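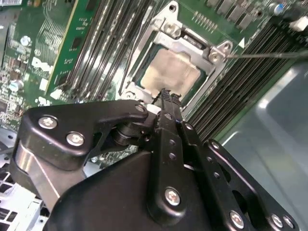 One reader has asked whether a controller comparison means much when the gripper stays the same, and suggests that finger geometry decides most board work before the control loop gets a say.

Robotics > Bench Tests > Grippers and Controllers > Server Boards

Finger geometry does matter, and it was held constant for that reason. The Dandow gripper stayed on the arm for the whole comparison. Only the controller changed: first the Grilen unit, then the Güler. Each was run at 800 Hz with the same position limits and the same current limit. The work area was a motherboard, approached near the processor socket and the memory slots. Clearance is tight between the two, and a small error in the closing path shows up early in the motor current.

The log holds 932 closures. Faults were sorted into 2 groups, stall and overshoot. The Grilen stalled more often at low current. The Güler overshot more often on short moves -- mainly when the fingers were already close together. Raising the damping on the Güler reduced the overshoot but made the closing motion slower than we wanted.

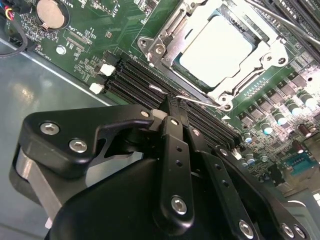 Current limits were set before position limits on both controllers. The Grilen software applies a new limit at once; the Güler waits for the next enable. Position limits took longer to settle. With the tip down at the memory slots, the thin wire lever by the socket passes just above the central finger, so the lift at the end of a move has to be programmed as carefully as the approach. We used 3 lift heights. The lowest was dropped from the final table, which is on the Brinamden download page with the raw log.

Comments (2)

Did you retune after swapping controllers, or carry the gains over? The Güler units I have used need their own set.

Please add motor temperature to the table. The stall counts for the Grilen are hard to read without it.

Previous | Next | Gallery index | Downloads | Contact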